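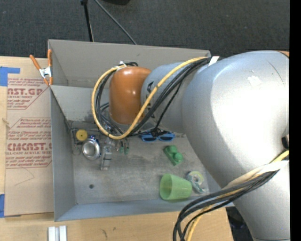

Figure 6.1 A grey sheet-metal tray and its contents, among them a silver ring, a small yellow disc and a green block with two studs.

Chapter 6
Small Things in Trays

Every workplace has a tray. It may be a biscuit tin, a drawer or the lid of something long since thrown away, but it will be within arm's reach of where the work is done, and it will contain objects that were put there for a moment. Some of them have been there for a moment since before you were hired.

This chapter is about those objects. Chapter 5 dealt with stock, where each item has a name, a number and a shelf, and where the worst that can happen is that the shelf is wrong. Loose small parts are harder. They arrive one at a time, usually in somebody's palm, and the person attached to the palm is usually on the way to lunch.

Look again at Figure 6.1. The tray has sloping walls, so that whatever is dropped near the side ends up on the floor of it, and the floor is dusty and smudged with wear. There is a blue plastic piece with two oval openings that might be a connector or might be a pair of spectacles for a doll. The green block looks very like a toy building brick. Is it scrap, a spare or somebody's property? The tray does not say, and a tray never does. Before any sorting can begin, someone has to decide what kinds of thing there are, and most sorting goes wrong at that point.

6.1 The trouble with "miscellaneous"

When the stores at Sevcombe were moved to a new building one December, staff were asked to label the boxes by contents. The finished inventory ran to 2898 lines. Of these, 400 read "misc." and a further 120 read "misc. (small)". Two boxes were labelled "misc. (other)", and they were opened with some caution.

It is easy to laugh, and the people at Sevcombe did, once they had found the kettle. But the labels were not careless. Each had been written by someone holding a box of unlike things with a marker pen in the other hand, and "miscellaneous" was perfectly true. A label can be true and still be of no help to the person looking for a bracket.

We shall call a group useful if knowing the group helps you find the thing. "Green" is a group. It would bring together the studded block and the two small pegs in Figure 6.1, which pleases the eye and will please nobody who needs a peg. "Metal" puts the ring beside the bracket, and that is better if you are emptying the tray for scrap and no better if you are mending a hinge. The same handful of objects can be grouped by colour, material, size, shape or use, and each grouping suits a different visitor. The skill lies in guessing who the visitor will be.

6.2 Three ways to begin

Over the next few sections we follow three methods, each named after the place where we first saw it written down.

The Binalska method sorts by use. It gives the best results and takes the longest, as it requires you to know what everything is for.

The Laaksonen method sorts by size, with a set of sieves. It is quick and rather soothing, and it will put a valuable fitting in with the gravel without a flicker of shame.

The Vostico method sorts by how long an item has been lying about. Anything still unclaimed when the tray is next emptied goes into a second tray. Critics have asked what happens when the second tray is full. Section 6.5 takes up the matter of the third tray.

None of the three is right for every bench, and most workshops end up with a mixture, adopted by accident and defended with some heat.

Before you read on

Find a tray, drawer or jar of your own and tip it out on a sheet of newspaper. Sort the contents twice, by two different rules, and make a note of any item that you could not place either time. Keep these in an envelope. You will want them for the exercises at the end of section 6.3, and the envelope should on no account be marked "misc."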